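The second arm was supposed to be the easy one. I had already wired the first, sworn at it, rewired it, and written four pages of notes in handwriting that I can now confirm is decorative. So when the Plunimville workshop finally cleared the back table for me in January, I figured on a weekend. I am writing this in spring.

For newcomers: Cirko is my two-armed toy sorter. It puts small things in a bin and takes them back out. My sister asked what it would do when it was finished, and I said that, and she asked what else, and we talked about her kitchen.

The trouble with two arms is that each one believes it is the only arm in the world. I run them from the same machine over two cables, and for weeks the right one was lagging the left by nearly 200 milliseconds. You wouldn't notice that in a dishwasher. You notice it a lot when both grippers are headed for the same plastic animal. I blamed the cable, then the other cable, then the power strip, then the building. It was a sleep call I had put in the control loop myself, with a comment next to it reading "temporary." 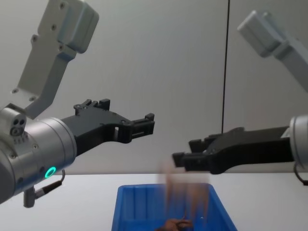

With the sleep gone I moved on to the grippers. The fingers close fine, but I had the force limit at 50 percent, which I picked for being in the middle. At 50 the right side squeezed toy animals like it was checking them for ripeness. I walked it down a few points at a time until things started slipping, then back up a little, and wrote the number on masking tape. The masking tape is now on my other jacket.

The release height was the next argument. Let go too high over the bin and the animal bounces and lands in some new orientation that the pick routine has never heard of. Let go too low and the fingers knock on the rim. I ended up with two heights, one for legs and one for no legs. The code calls these LEGS and NOLEGS. Anyone who wants to suggest an enum can come down to Plunimville and hold the flashlight.

Calibration is still by hand. I jog each arm to the corners of the bin, save the positions, and hope the bin stays put until I'm done. It's plastic and weighs nothing, so it travels. I've put off taping it down because Vũ, the next project on the bench schedule, needs the table clear at 7 and tape leaves gunk. Lemska, my homemade scheduler (named after a cat, long story, dull cat), now asks me before every run whether the bin has moved. I always say no. I have been wrong often enough that it should stop asking me and start asking the bin.

What I'd like next is a proper handoff, left to right, in the air. So far I've only tried it in software, where it goes beautifully.

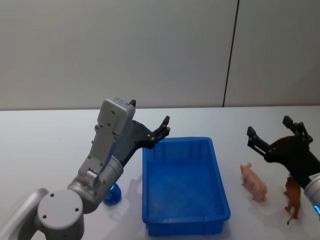 Zanele Steyn wrote in after my last post to say that I should give up on the midair handoff and have one arm set the thing down while the other picks it up, and that her own pair had been doing it this way for 500 cycles without a collision. She also asked why both arms need to reach the whole table in the first place.

I don't have a good answer to the second part. They can both reach it, so I let them, and then I spent most of a month writing code to stop them from doing it at the same time. A line down the middle would have taken an afternoon. I tried her way last night with the speed turned down and my hand on the stop button, and got through the whole routine twice before the left arm parked itself somewhere rude and I had to home everything.

So the set-down version goes in for now, and the midair branch stays where it is, unmerged. I still need to redo the cable on the left wrist, which hangs lower than I'd like, and find that jacket.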